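Asero (musician)

Asero is a singer and songwriter from Hurnport whose work mixes highlife guitar with slow electronic backing. The name is a stage name, taken from the street where the singer grew up. Asero has released 2 studio albums and a number of singles, and is best known for the song "Ferry Money", which was played widely on local radio in the year it came out.

Early life

Asero was the youngest of four children and began singing in a church choir at the age of nine. The family moved twice during this period but stayed within Hurnport. Guitar lessons followed at school, and at 19 Asero joined the wedding band Sukprasert as a rhythm guitarist. The band took its name from the restaurant where it rehearsed on weekday evenings. Asero left after four seasons to write original material.

Career

The first album, Flurbridge, was recorded over one winter and named after the village where the sessions took place. It was produced by Paweena Rattanakul, who also played keyboards on most tracks. Reviews were mixed. Several writers liked the singing but found the second half too long - the closing track alone runs to 11 minutes. The album sold 3,183 copies in its first year, most of them at concerts.

"Ferry Money" was not on the first pressing. It was issued as a single in March of the following year and added to later copies. The song is about a man who borrows his fare home from a stranger and spends years trying to pay it back. Asero has said that the words were finished in one afternoon and the tune took much longer.

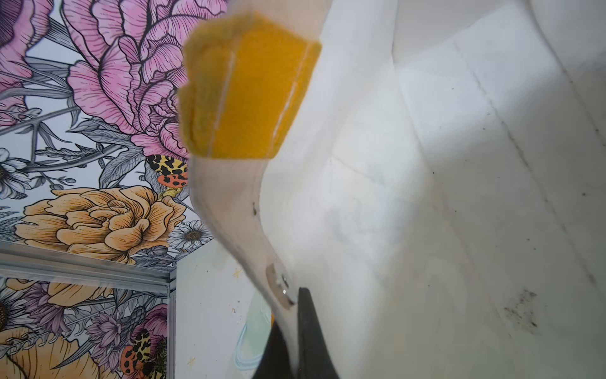

Yaneth Cárdenas remarked in a radio discussion of the single that the chorus was the weakest part of it, and that the verses would have done just as well without one. She added that the live version, which is slower and leaves out the drums, was the one she would keep.

The second album was delayed when Asero lost the use of a rehearsal room and cancelled a run of nearly 19 concerts. It was completed with a smaller group of players and released on 2021-06-23. Rattanakul did not return as producer, though she is credited with the string parts on two songs.

Style

Asero sings mainly in English, with some verses in the dialect of the Hurnport docks. The guitar parts are usually played without a pick. Earlier recordings use a drum machine throughout - later ones mix it with hand percussion.

Personal life

Asero lives in Hurnport and rarely gives interviews. The singer's legal name is not printed on either album.

We use cookies to remember your settings and to count visits to our pages. By continuing to browse you agree to this. Accept | Manage cookies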